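Minimum distance for the operator during teleop, what does your site use?

yimer_ops
23 November 2023
We are rewriting our house rules for teleoperated sessions in real homes. The old sheet says the operator must stand "clear of the workspace" and leaves it there. Two site leads read that two different ways. I'd like a number, or at least a test that anyone can apply. What do other people have written down?

kesance_dana
Full reach of both arms with the grippers open, plus one long step. We put tape on the floor before power goes on. If the tape doesn't fit in the room, we don't use the room.

Multley
Tape is fine in a lab. In a bedroom you have a bed, a closet and maybe a strip of floor to share. If I followed the rule above I would have turned down most of the homes we did in April. We use reduced speed and a spotter with a hand on the stop.

kesance_dana
Then you turn them down. The spotter is only as good as his reaction time. Reduced speed gets turned back up when people fall behind on the day's list.

Multley
It doesn't if the limit is locked in the config and the operator can't get at it. Ours is locked.

trestix_tech
Distance gets all the attention and cables get none. We logged 128 sessions and the near misses were mostly feet and cords. One was an arm. Our sheet has 7 checks before start and three of them are floor checks: walking path clear, cables run along a wall or taped down, nothing loose behind the operator. Whoever holds the controllers looks at the arms the whole time, so they won't look down.

yimer_ops
That's useful. Do you require shoes?

trestix_tech
Closed shoes, yes. Some homes ask for shoes off, so we carry clean indoor pairs.

old_benchhand
Shoes are overkill on carpet. Cables I agree with.

Shivam Ahuja
I wrote up our bedroom procedure last month. Pasting the part on room setup.

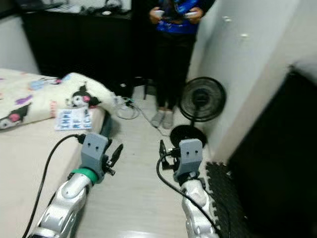 2 min read

Room setup for bed tasks
The operator holds both controllers and faces the robot from the far side of the work area. Before the arms are enabled, go over the floor at the foot of the bed and move any cables out of the operator's path. Standing fans and other things that tip get moved outside arm reach or written on the sheet as obstacles. Bedding stays where the task needs it. Check the arm cables for slack at full extension, both sides. Allow 30 seconds with the arms still before the first motion.

yimer_ops
Thanks. You still don't give a distance.

Shivam Ahuja
No. We measure reach on site and write it on the sheet for that room. A fixed number got ignored.

kesance_dana
I'd still want a minimum under it.

Multley
Put 1,000 mm as the floor and let the site lead go up from there. I could live with that.

kesance_dana
Beyond full reach, or from the base?

Multley
Beyond reach.

kesance_dana
OK, that I'd sign. It will rule out some of your April homes.

Multley
A few of them, yes.

yimer_ops
I'll draft it that way with the floor checks from trestix_tech on the front page. Still undecided on shoes.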